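Bremmont Modular Plinth, 316 Series
Display plinths for sculpture, ceramics and small installation work
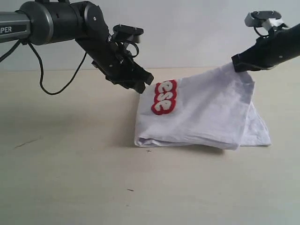

Overview

The Bremmont 316 is a plain white plinth for galleries, artist-run spaces and art schools. It ships flat and goes together with cam bolts and one hex key, which is supplied. Panels are birch ply with a primed face, so you can paint them to match your walls or leave them as they come. When a show closes, the plinth comes apart again and the panels stack against a wall.

We first made these for a touring ceramics show that had to fit in one van. The design has changed a little since then. The corners are now mitred, the bolts sit further in from the edge, and the base has a recessed kick so the plinth looks slightly lifted off the floor.

Sizes

All plinths in the series have the same square top, 316 mm on each side. Three heights are kept in stock:

Low: 117 mm
Mid: 760 mm
Tall: 1100 mm

The low plinth is meant for floor pieces and for stacking under the mid height. Other heights can be cut to order. Please allow extra time for these, especially in October, when the graduate shows are being built and the workshop is full.

What's in the box

Four side panels (pre-drilled)
One top panel
One base panel with levelling feet
Cam bolts, hex key and a spare set of fixings
Printed assembly sheet

Weight and stability

The mid plinth will carry most stoneware, cast plaster and small bronze work. For tall or top-heavy pieces, order the ballast tray. It sits on the base panel inside the plinth and takes sandbags, which we don't supply. Fit the tray before you put the top on. If your gallery is open to school groups, we suggest ballast in every tall plinth regardless of what is on it.

The levelling feet have 7 mm of travel. On old timber floors you may need packers as well.

Finish and colour

Primed white is standard. Two factory colours are also available, Clirine (a pale grey-green) and Zellau (a warm off-white). Both are low-sheen and can be touched up with a small roller. Touch-up tins are sold separately. Colour on a screen is never quite right, so ask for a sample chip if you are matching an existing wall.

Vitrine covers

Clear acrylic covers fit the 316 top and drop into a shallow rebate. They lift straight off and need two people for the larger size. Security screws are optional. Clean covers with a soft cloth and mild soapy water. Don't use window cleaner or methylated spirits, as both will craze the acrylic over time.

Assembly

One person can put up a low or mid plinth. Lay two side panels face down on a blanket, fit the bolts loosely, then stand the plinth up before tightening. The top goes on last. Wear cotton gloves if you aren't going to repaint, as primer picks up finger marks.

Hire

Mid and tall plinths can be hired for the length of an exhibition, including install and pack-down days. Hire stock is repainted between bookings. Delivery is by our own van within the metro area and by freight elsewhere. The Gebru bench, our low gallery seat, can be added to any hire order.

Spare parts

Single panels, bolts and feet are all sold separately. If a corner gets knocked, you can usually fill and sand it, but a new side panel will fit plinths of any age in this series.

Orders and questions

For quotes, custom heights and sample chips, contact Tumaini Simiyu in sales. For hire bookings and delivery times, contact Hatem Salem. The workshop counter is open until 4 pm. Please call ahead if you are collecting, so we can have the boxes at the loading door.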